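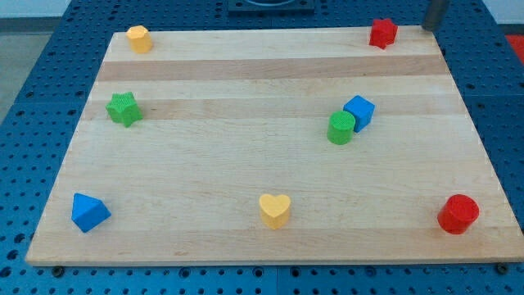 Colored shape blocks on a striped maple board. The set has stars, a heart, a cube, a cylinder and more.

News > Newsletter > Toy Library

Events Borrowing Donate Contact

Shape blocks back on the shelf

Nov 23, 2022

The wooden shape blocks can be borrowed again from the Cludthorpe Toy Library. They were off the shelf from April while we sorted the mixed bins, and several families asked after them.

The blocks are small enough for a child to pick up with one hand. There are two stars, one red and one green, and a yellow heart that most kids go for first. The blue triangular prism tips over easily and makes a decent roof. The yellow hexagon stands upright and will hold another block on top if the child is patient. A few of the pieces have a textured top, including the green cylinder and both stars, so they can also be used for a feeling game with eyes closed.

Daichi Aoki, who runs the morning play group, has been setting the blocks out on a maple board. The board gives the children an edge to work inside, and pieces are less likely to end up on the floor. He starts by asking for everything of one color, then everything with a point. After that he lets them build. The younger ones mostly line the blocks up, and that is fine too.

A cutting board or a large tray from your own kitchen will do the same job at home. The board stays at the library.

Loans are for 6 weeks and can be renewed once if there is no waiting list. The catalog number is 1398. Please check the pieces against the card in the bag before you bring it back. Wipe the blocks with a damp cloth and dry them right away. Do not soak them or put them in the dishwasher, as the color can lift.

We also have room for more wooden toys. Anything with loose paint or splinters has to be turned down. Drop donations at the Arancibia Street door during opening hours and leave your name if you would like the bag returned.

The puzzle shelf is next to be sorted. Until it is done, puzzles can be requested at the desk.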